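The long wait for a clean cable

How one two-armed cell at Fustport is kept running 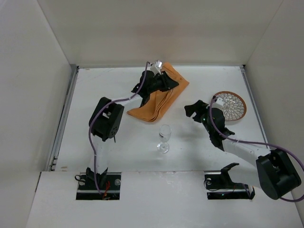
Ask on the workshop floor at Fustport what goes wrong with a two-armed cell and the reply is that it is nearly always the cable. The motors last, the operators there will tell you, and the grippers can be rebuilt in an afternoon, but a camera lead that has been bent the same way all summer will let you down in the middle of a run, and then you lose the run as well as the lead.

The cell in question belongs to Liltcombe, which has been teaching pairs of small arms to handle household things for the past few years. Cloths, plates and stemmed glasses make up most of the work at present. The enclosure is pale on the inside, with a pale tabletop and the arms coming up through openings in the front panel. Each arm carries its own small camera at the wrist, and each camera has a purple cable that runs back along the forearm and over the elbow.

The purple was chosen at the last refit. Before that the camera leads were black, like the brackets and the elbow housings, and a worn patch could go unnoticed for weeks. A nick in a purple jacket can be seen from a standing position.

The daily check takes less time than making tea. The operator switches off the arm power and works each joint by hand, slowly, from the shoulder up. What they are feeling for is a change in drag. A joint that is stiff all the way round usually wants grease. A joint that catches at one point and then frees itself has a cable across it, or a screw standing proud inside the housing. The wrist is done last, with one hand under the gripper so that its weight does not swing the forearm down on to the table.

Then the cable is followed from camera to base. There should be slack at the wrist, enough for a full turn in either direction, and a loose bow at the elbow. Too little slack pulls on the plug. Too much and the loop hangs into the work, where it will sooner or later catch a glass. Liltcombe's rule is that the bow may not hang lower than the gripper when the arm is folded. It was written after a spring in which the cell got through more glasses than anyone had budgeted for.

The grippers are looked at next. The fingers are pads on a carrier, held by two screws, and the pads wear at the tip first. Cloth is harder on them than people expect. A folded cloth drags fibres into the gap behind the pad, and a few days of this will stop the fingers closing fully. The arm then reports a grip on nothing at all. A stiff brush clears it. Solvent does not help and softens the pad, so the bottle has been moved to a different cupboard.

Glass brings another kind of trouble. The cameras have to find a clear thing on a white table, and they depend heavily on the reflections at the foot and the rim. A smeared lens takes those away. Both lenses are wiped before every session with a dry cloth kept in a sealed bag, and the lamp above the enclosure is left on for a quarter of an hour before any calibration is attempted.

Calibration itself is done one arm at a time. A printed card from Anomeo is taped flat to the tabletop, and the arm looks at it from 50 positions. If the error is small the figures are saved and the card is handed over to the other arm. If it is large, the usual cause is a camera bracket that has shifted. The brackets are held by small bolts into plastic, and they creep. Liltcombe now marks each bolt head with a line of paint that carries on to the bracket, and a broken line means the job starts again.

The bigger jobs are kept for a planned stop. The last of these was on 25th June, when both elbow joints came out. The left had run for 1528 hours and the right for more than 122 fewer, a difference put down to the left arm doing most of the cloth work. The left gearbox had a dry ring where the grease had been thrown outwards. The right was clean and went back in as it was.

Getting an elbow out is awkward chiefly because of where the arm stands. The base sits down in its opening with the wiring around it, and there is not much room for a hand. The fitters at Stüber, who supply the joints, suggest taking the whole arm off at the shoulder bracket and working on a bench. Liltcombe tried that once and found that putting the arm back in exactly the same place took longer than the repair. They now leave the shoulder bolted, prop the forearm on a foam block and work from the side.

The order matters. The camera lead is unplugged at the wrist and laid back over the shoulder, out of the way. The forearm link comes off next, then the outer half of the housing. The screws are put down on a strip of tape in the pattern they came from, as two of them are longer than the others and will bottom out in the wrong hole. Going back together, the lead is always the last thing fitted. The arm is run through its full travel at a tenth of its normal speed before the ties are trimmed.

There is a notebook as well as the electronic log. The log records currents and temperatures, and it is good at showing a joint that is slowly getting worse. The notebook has the rest: which tie was replaced, which side of the table has been cleaned, a noise at the right wrist that came and went. Page 119 is given over entirely to a squeak that was traced in the end to the enclosure rail.

The next planned stop is in September. The left gearbox will be opened again to see how the new grease has held, and both camera leads will be changed whether or not they have failed. A spare pair is already hanging on the hook behind the cell, cut to length and labelled left and right.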